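The rule book that fits in a coat pocket

5 min read | 18 shares | 4 comments

The woman who writes the rules for Stidance would rather not have her name in this. She has spent four years telling other people to keep identifying details out of their recordings, and says it would look bad.

Her employer makes training material for robots. People sit at tables and do small, ordinary jobs with their hands while a camera looks on from head height, and the results go to firms that would like a machine to do the same jobs one day. She doesn't do the jobs. She decides how they ought to be done, and then reads the complaints.

We meet in the canteen at the Timside building, where a laminated sign explains how to close the dishwasher. I ask if it's one of hers. "God, no," she says. "Mine would say what to do if it's already closed."

The current guide runs to 111 rules. The first edition, written for the pilot at Trarnau, had 18, and she still speaks of it the way people speak of a first flat. "It was lovely. It said things like 'work naturally'. Have you ever tried to work naturally after somebody has told you to? People forgot how to pick up a spoon."

So 'work naturally' was struck out, and a page and a half on pace went in. Start with both hands in view. Don't perform. If you drop something, pick it up as you would at home, and don't begin again. That last one caused more argument than anything else in the book, she says, as most people's instinct is to bin the take with the mistake in it.

"We lost 3,000 recordings' worth of fumbles that way before I noticed. All thrown out by people being conscientious. A robot is going to fumble. I'd quite like it to have seen somebody cope."

Her favourite section deals with small hard things kept in cases: sewing kits, drill bits, manicure sets, the sort of present an uncle gives. They are harder than they look. A tool under an elastic strap has to be eased out one way and put back the same way, and shiny metal plays havoc with cameras. The rule is that the case lies open and flat on a plain table before anything is taken out, with the hands coming in from the wearer's side and nothing else within reach. 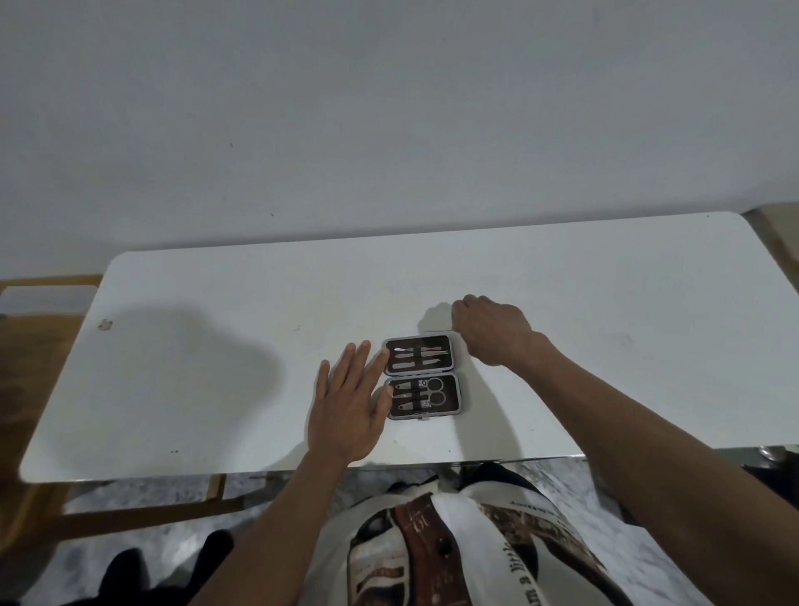
"Sharp things get their own paragraph," she goes on. "Scissors come out handles first and go back closed. You don't test the point on your thumb. I shouldn't have had to write that down, and there it is, rule 4 of the section, because of a chap in Trarnau and a plaster."

Does anyone read it? She thinks for longer than I expected. New starters do, on their first morning, with a cup of tea and a look of mounting alarm. After that they ask whoever is sitting nearest. She used to mind this. Now she spends more time training the people who tend to be sitting nearest.

The other half of the work is what she calls manners, though the guide says 'conduct'. You tell anyone who might walk past that there's a camera on. Letters, screens and family photographs go in a drawer. A person can stop whenever they like, and can ask for a session to be deleted up to the end of the following day, with no form to fill in and no eyebrow raised. She is firm on the eyebrow.

"You can have the best consent sheet in the world, and if the supervisor sighs when someone uses it, you haven't got one."

There's no shortage of people offering to write a standard for all this. She sits on a working group, run by a consultancy called Bellis, which has met monthly since October and has so far agreed what to call itself. She goes for the arguments, which are good – she came home from one of them and rewrote the whole section on lighting. The draft wanted every table lit evenly from above, with shadows kept to a minimum. She objected.

"Who lives like that? My kitchen has one bulb and a window that faces a wall. If you only ever show the machine a table in a nice clean studio, then you've taught it to work in a nice clean studio." The Stidance rule now says that shadows are allowed so long as the hands can still be made out. A scuffed tabletop is fine too, and she has banned people from bringing in their own spray to deal with it.

I ask which rule she'd get rid of. There's a long one on sleeves, she says, which has been amended so often that it now permits everything except a poncho. She'd drop it tomorrow, but two of the sites have grown attached to it, and one has it up on the wall.

And the one she would keep if she could keep only one? She goes back to the fumbles. Leave the mistake in, carry on, finish the job. She has tried to apply it at home with mixed results, chiefly in the matter of flat-pack shelving.

The next edition is due out after the summer. It will be shorter, she tells me, and then gets out her phone to check. It is nine rules longer.

4 comments | Share this article

Apr 25, 2025 | Contact us | Copyright, all rights reserved | Back to top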